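Dronelness wrote:
Has anyone else's club got past the first lift in the tidy-the-table task? We're a sixth form team, 3 of us on the arm, and our grasp planner still loves the middle of everything. Fine for a marker. Hopeless for a power strip with its lead dangling.

Gidey421 wrote:
Grab it by the end and go slow. We lost 7 runs to swinging cables before we dropped the wrist speed.

Notby wrote:
Disagree, sorry! The end grip puts all the weight on one side. I'd go for the middle and close harder.

Dronelness wrote:
Tried that and the jaws hid the sockets from our camera - then it forgot what it was holding. Kiros Mersha (he runs our club) reckons end grip as well, so that's two votes.

Notby wrote:
Well, move your camera then :) Are you still on the Devus planner?

Dronelness wrote:
Yep, with our own bits bolted on. We've got nine tries left before September and I don't fancy rewiring the wrist now. End grip it is, and I'll put the peeler and the toy tart on the list for after.
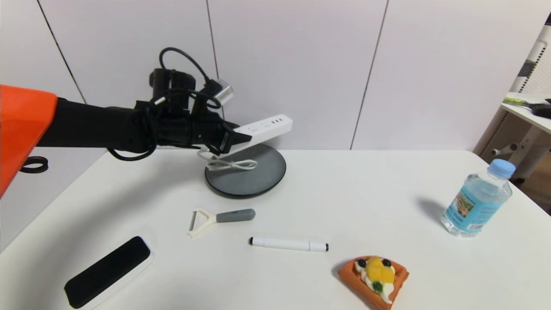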